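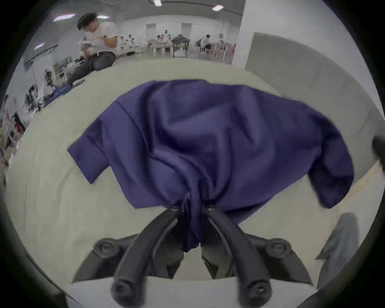 Photo: Clotilde Leclerc, Clustham

Folding long-sleeved shirts on a table

Applies to shirts, blouses and light overshirts with a set-in or raglan sleeve. Knitwear is covered on the jumpers page, as it should be laid down and never lifted by one point.

Surface

A pale, hard table is best for dark clothes. Navy and black cloth hides its own seams, and against a white or light grey top the outline of cuffs and hem can be read without switching on a second lamp. The top should be at least 52 cm deep. A narrower one will do if the collar is allowed to hang over the far side, but the back then tends to creep.

Wipe the table before starting. Smooth cloth with a slight sheen picks up crumbs and marks from limescale, and both are pressed in by the weight of the stack.

Finding the shirt in the heap

A crumpled shirt pinched in the middle falls into soft folds on both sides, with creases running out from the pinch. One sleeve may lie flat while the other droops and curls under. This is enough to sort by. Do not shake the shirt at this stage. Look for a cuff first - it has a straight end and a visible seam, and is easier to identify than a collar in dark cloth.

1. Lower the shirt and let go of the bunched part.
2. Take the nearest cuff and draw it out sideways until the sleeve is straight.
3. Follow the sleeve seam up to the shoulder with the other hand.
4. Hold both shoulder seams and lift. The body drops and untwists.
5. Lay the shirt face down, collar away from you.

If the body is still twisted after step 4, one sleeve is probably inside out. Pull it through from the cuff, not from the armhole.

Folding

Smooth from the centre of the back outwards, using the flat of the hand. Bring the right side in by a third and turn the sleeve down so that it runs parallel to the edge. Repeat on the left. Fold the tail up by 11 cm, then fold the remainder in half towards the collar.

For a drawer with an inside width of 46 cm, two stacks fit side by side if each shirt is folded to 22 cm. A cardboard template is useful for the first few. The Sukprasert folding board sold at the market in Nadham does the same job but is too short for tall sizes.

Creases

Tight creases from a twist or knot should be treated the same day. Hang the shirt in a steamy bathroom for almost 40 minutes, buttoned at the top and third button, then smooth it by hand. If an iron is needed, iron dark shiny cloth on the reverse at a low setting - the face side marks easily and the marks seldom wash out.

Do not stack more than eight. The bottom shirt takes a hard line across the chest.

Storage

Put dark shirts at the back of the drawer, fold facing forward. A drawer in strong sun will fade the exposed edge, so turn the stack in March when the heavier clothes are put away.

Last revised May 2022, Fumidthorpe. Drawer width corrected.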